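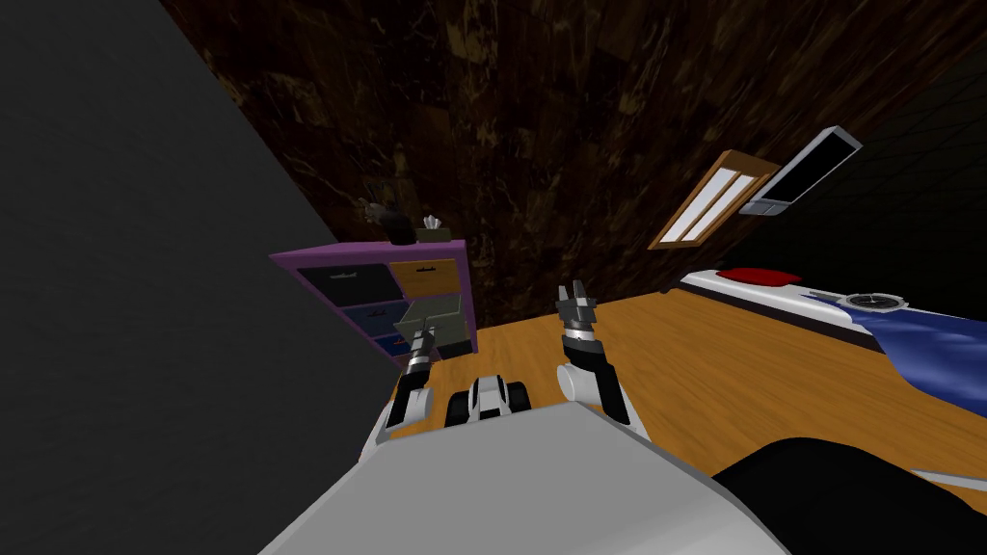
Afaf Khalaf wrote to us after the June round that the drawers took her longer to learn than anything else, and that she would have liked to know this before she signed up. She also said that by the second week she had stopped thinking about her hands. We have added more practice time as a result.

Skotinetti is looking for remote operators to record household tasks in simulation. You drive a simulated two-armed robot through a furnished bedroom and carry out short jobs such as opening a drawer or moving an item from one place to another. Each run is saved and used as an example for a learning system, which is trained to do the same jobs without an operator.

The work

You get a task in one line of text, do it, and mark the run as good or bad. Bad runs are kept too, so please don't hide them. We need 533 accepted runs for the bedroom set. Most runs take over 2 minutes at first and get shorter with practice. Sessions are 3 hours long, with breaks when you want them.
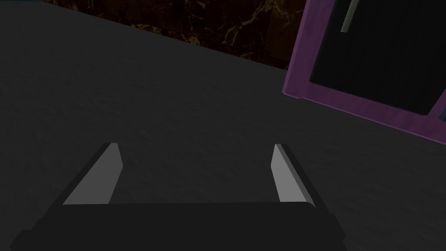
Operators work from several views, and learning to switch between them is most of the training. The room view helps you plan the reach, and the close view is for the last bit before contact. In the close view you look down over the gripper with its two fingers open and nothing between them, and a black panel in a purple frame may show only in the upper right corner. You have to know from that how far you still are from the furniture – and which way to turn. Views are often tilted, and some people find this tiring. If you get motion sick from video games, tell us before the trial session.

What we ask for

Steady hands and patience with repeated tasks
A wired internet connection and a quiet room
Good enough written English to leave short notes on a run
No background in robotics or programming is needed

What we offer

Paid training, including the trial session
Hourly pay, the same for good and bad runs
A fixed contact person during your sessions
Controllers on loan, with shipping both ways covered

We have 9 places. Sessions can be booked in the morning or the evening, and you choose your slots a week ahead.

How to apply

Send a short message to Callum Hartley at the Nornside office by Mon 15 December. Say which hours suit you and whether you have used a game controller or similar device before. A resume is fine but not required. Osamu Kubo runs the trial sessions and will write to you with a time.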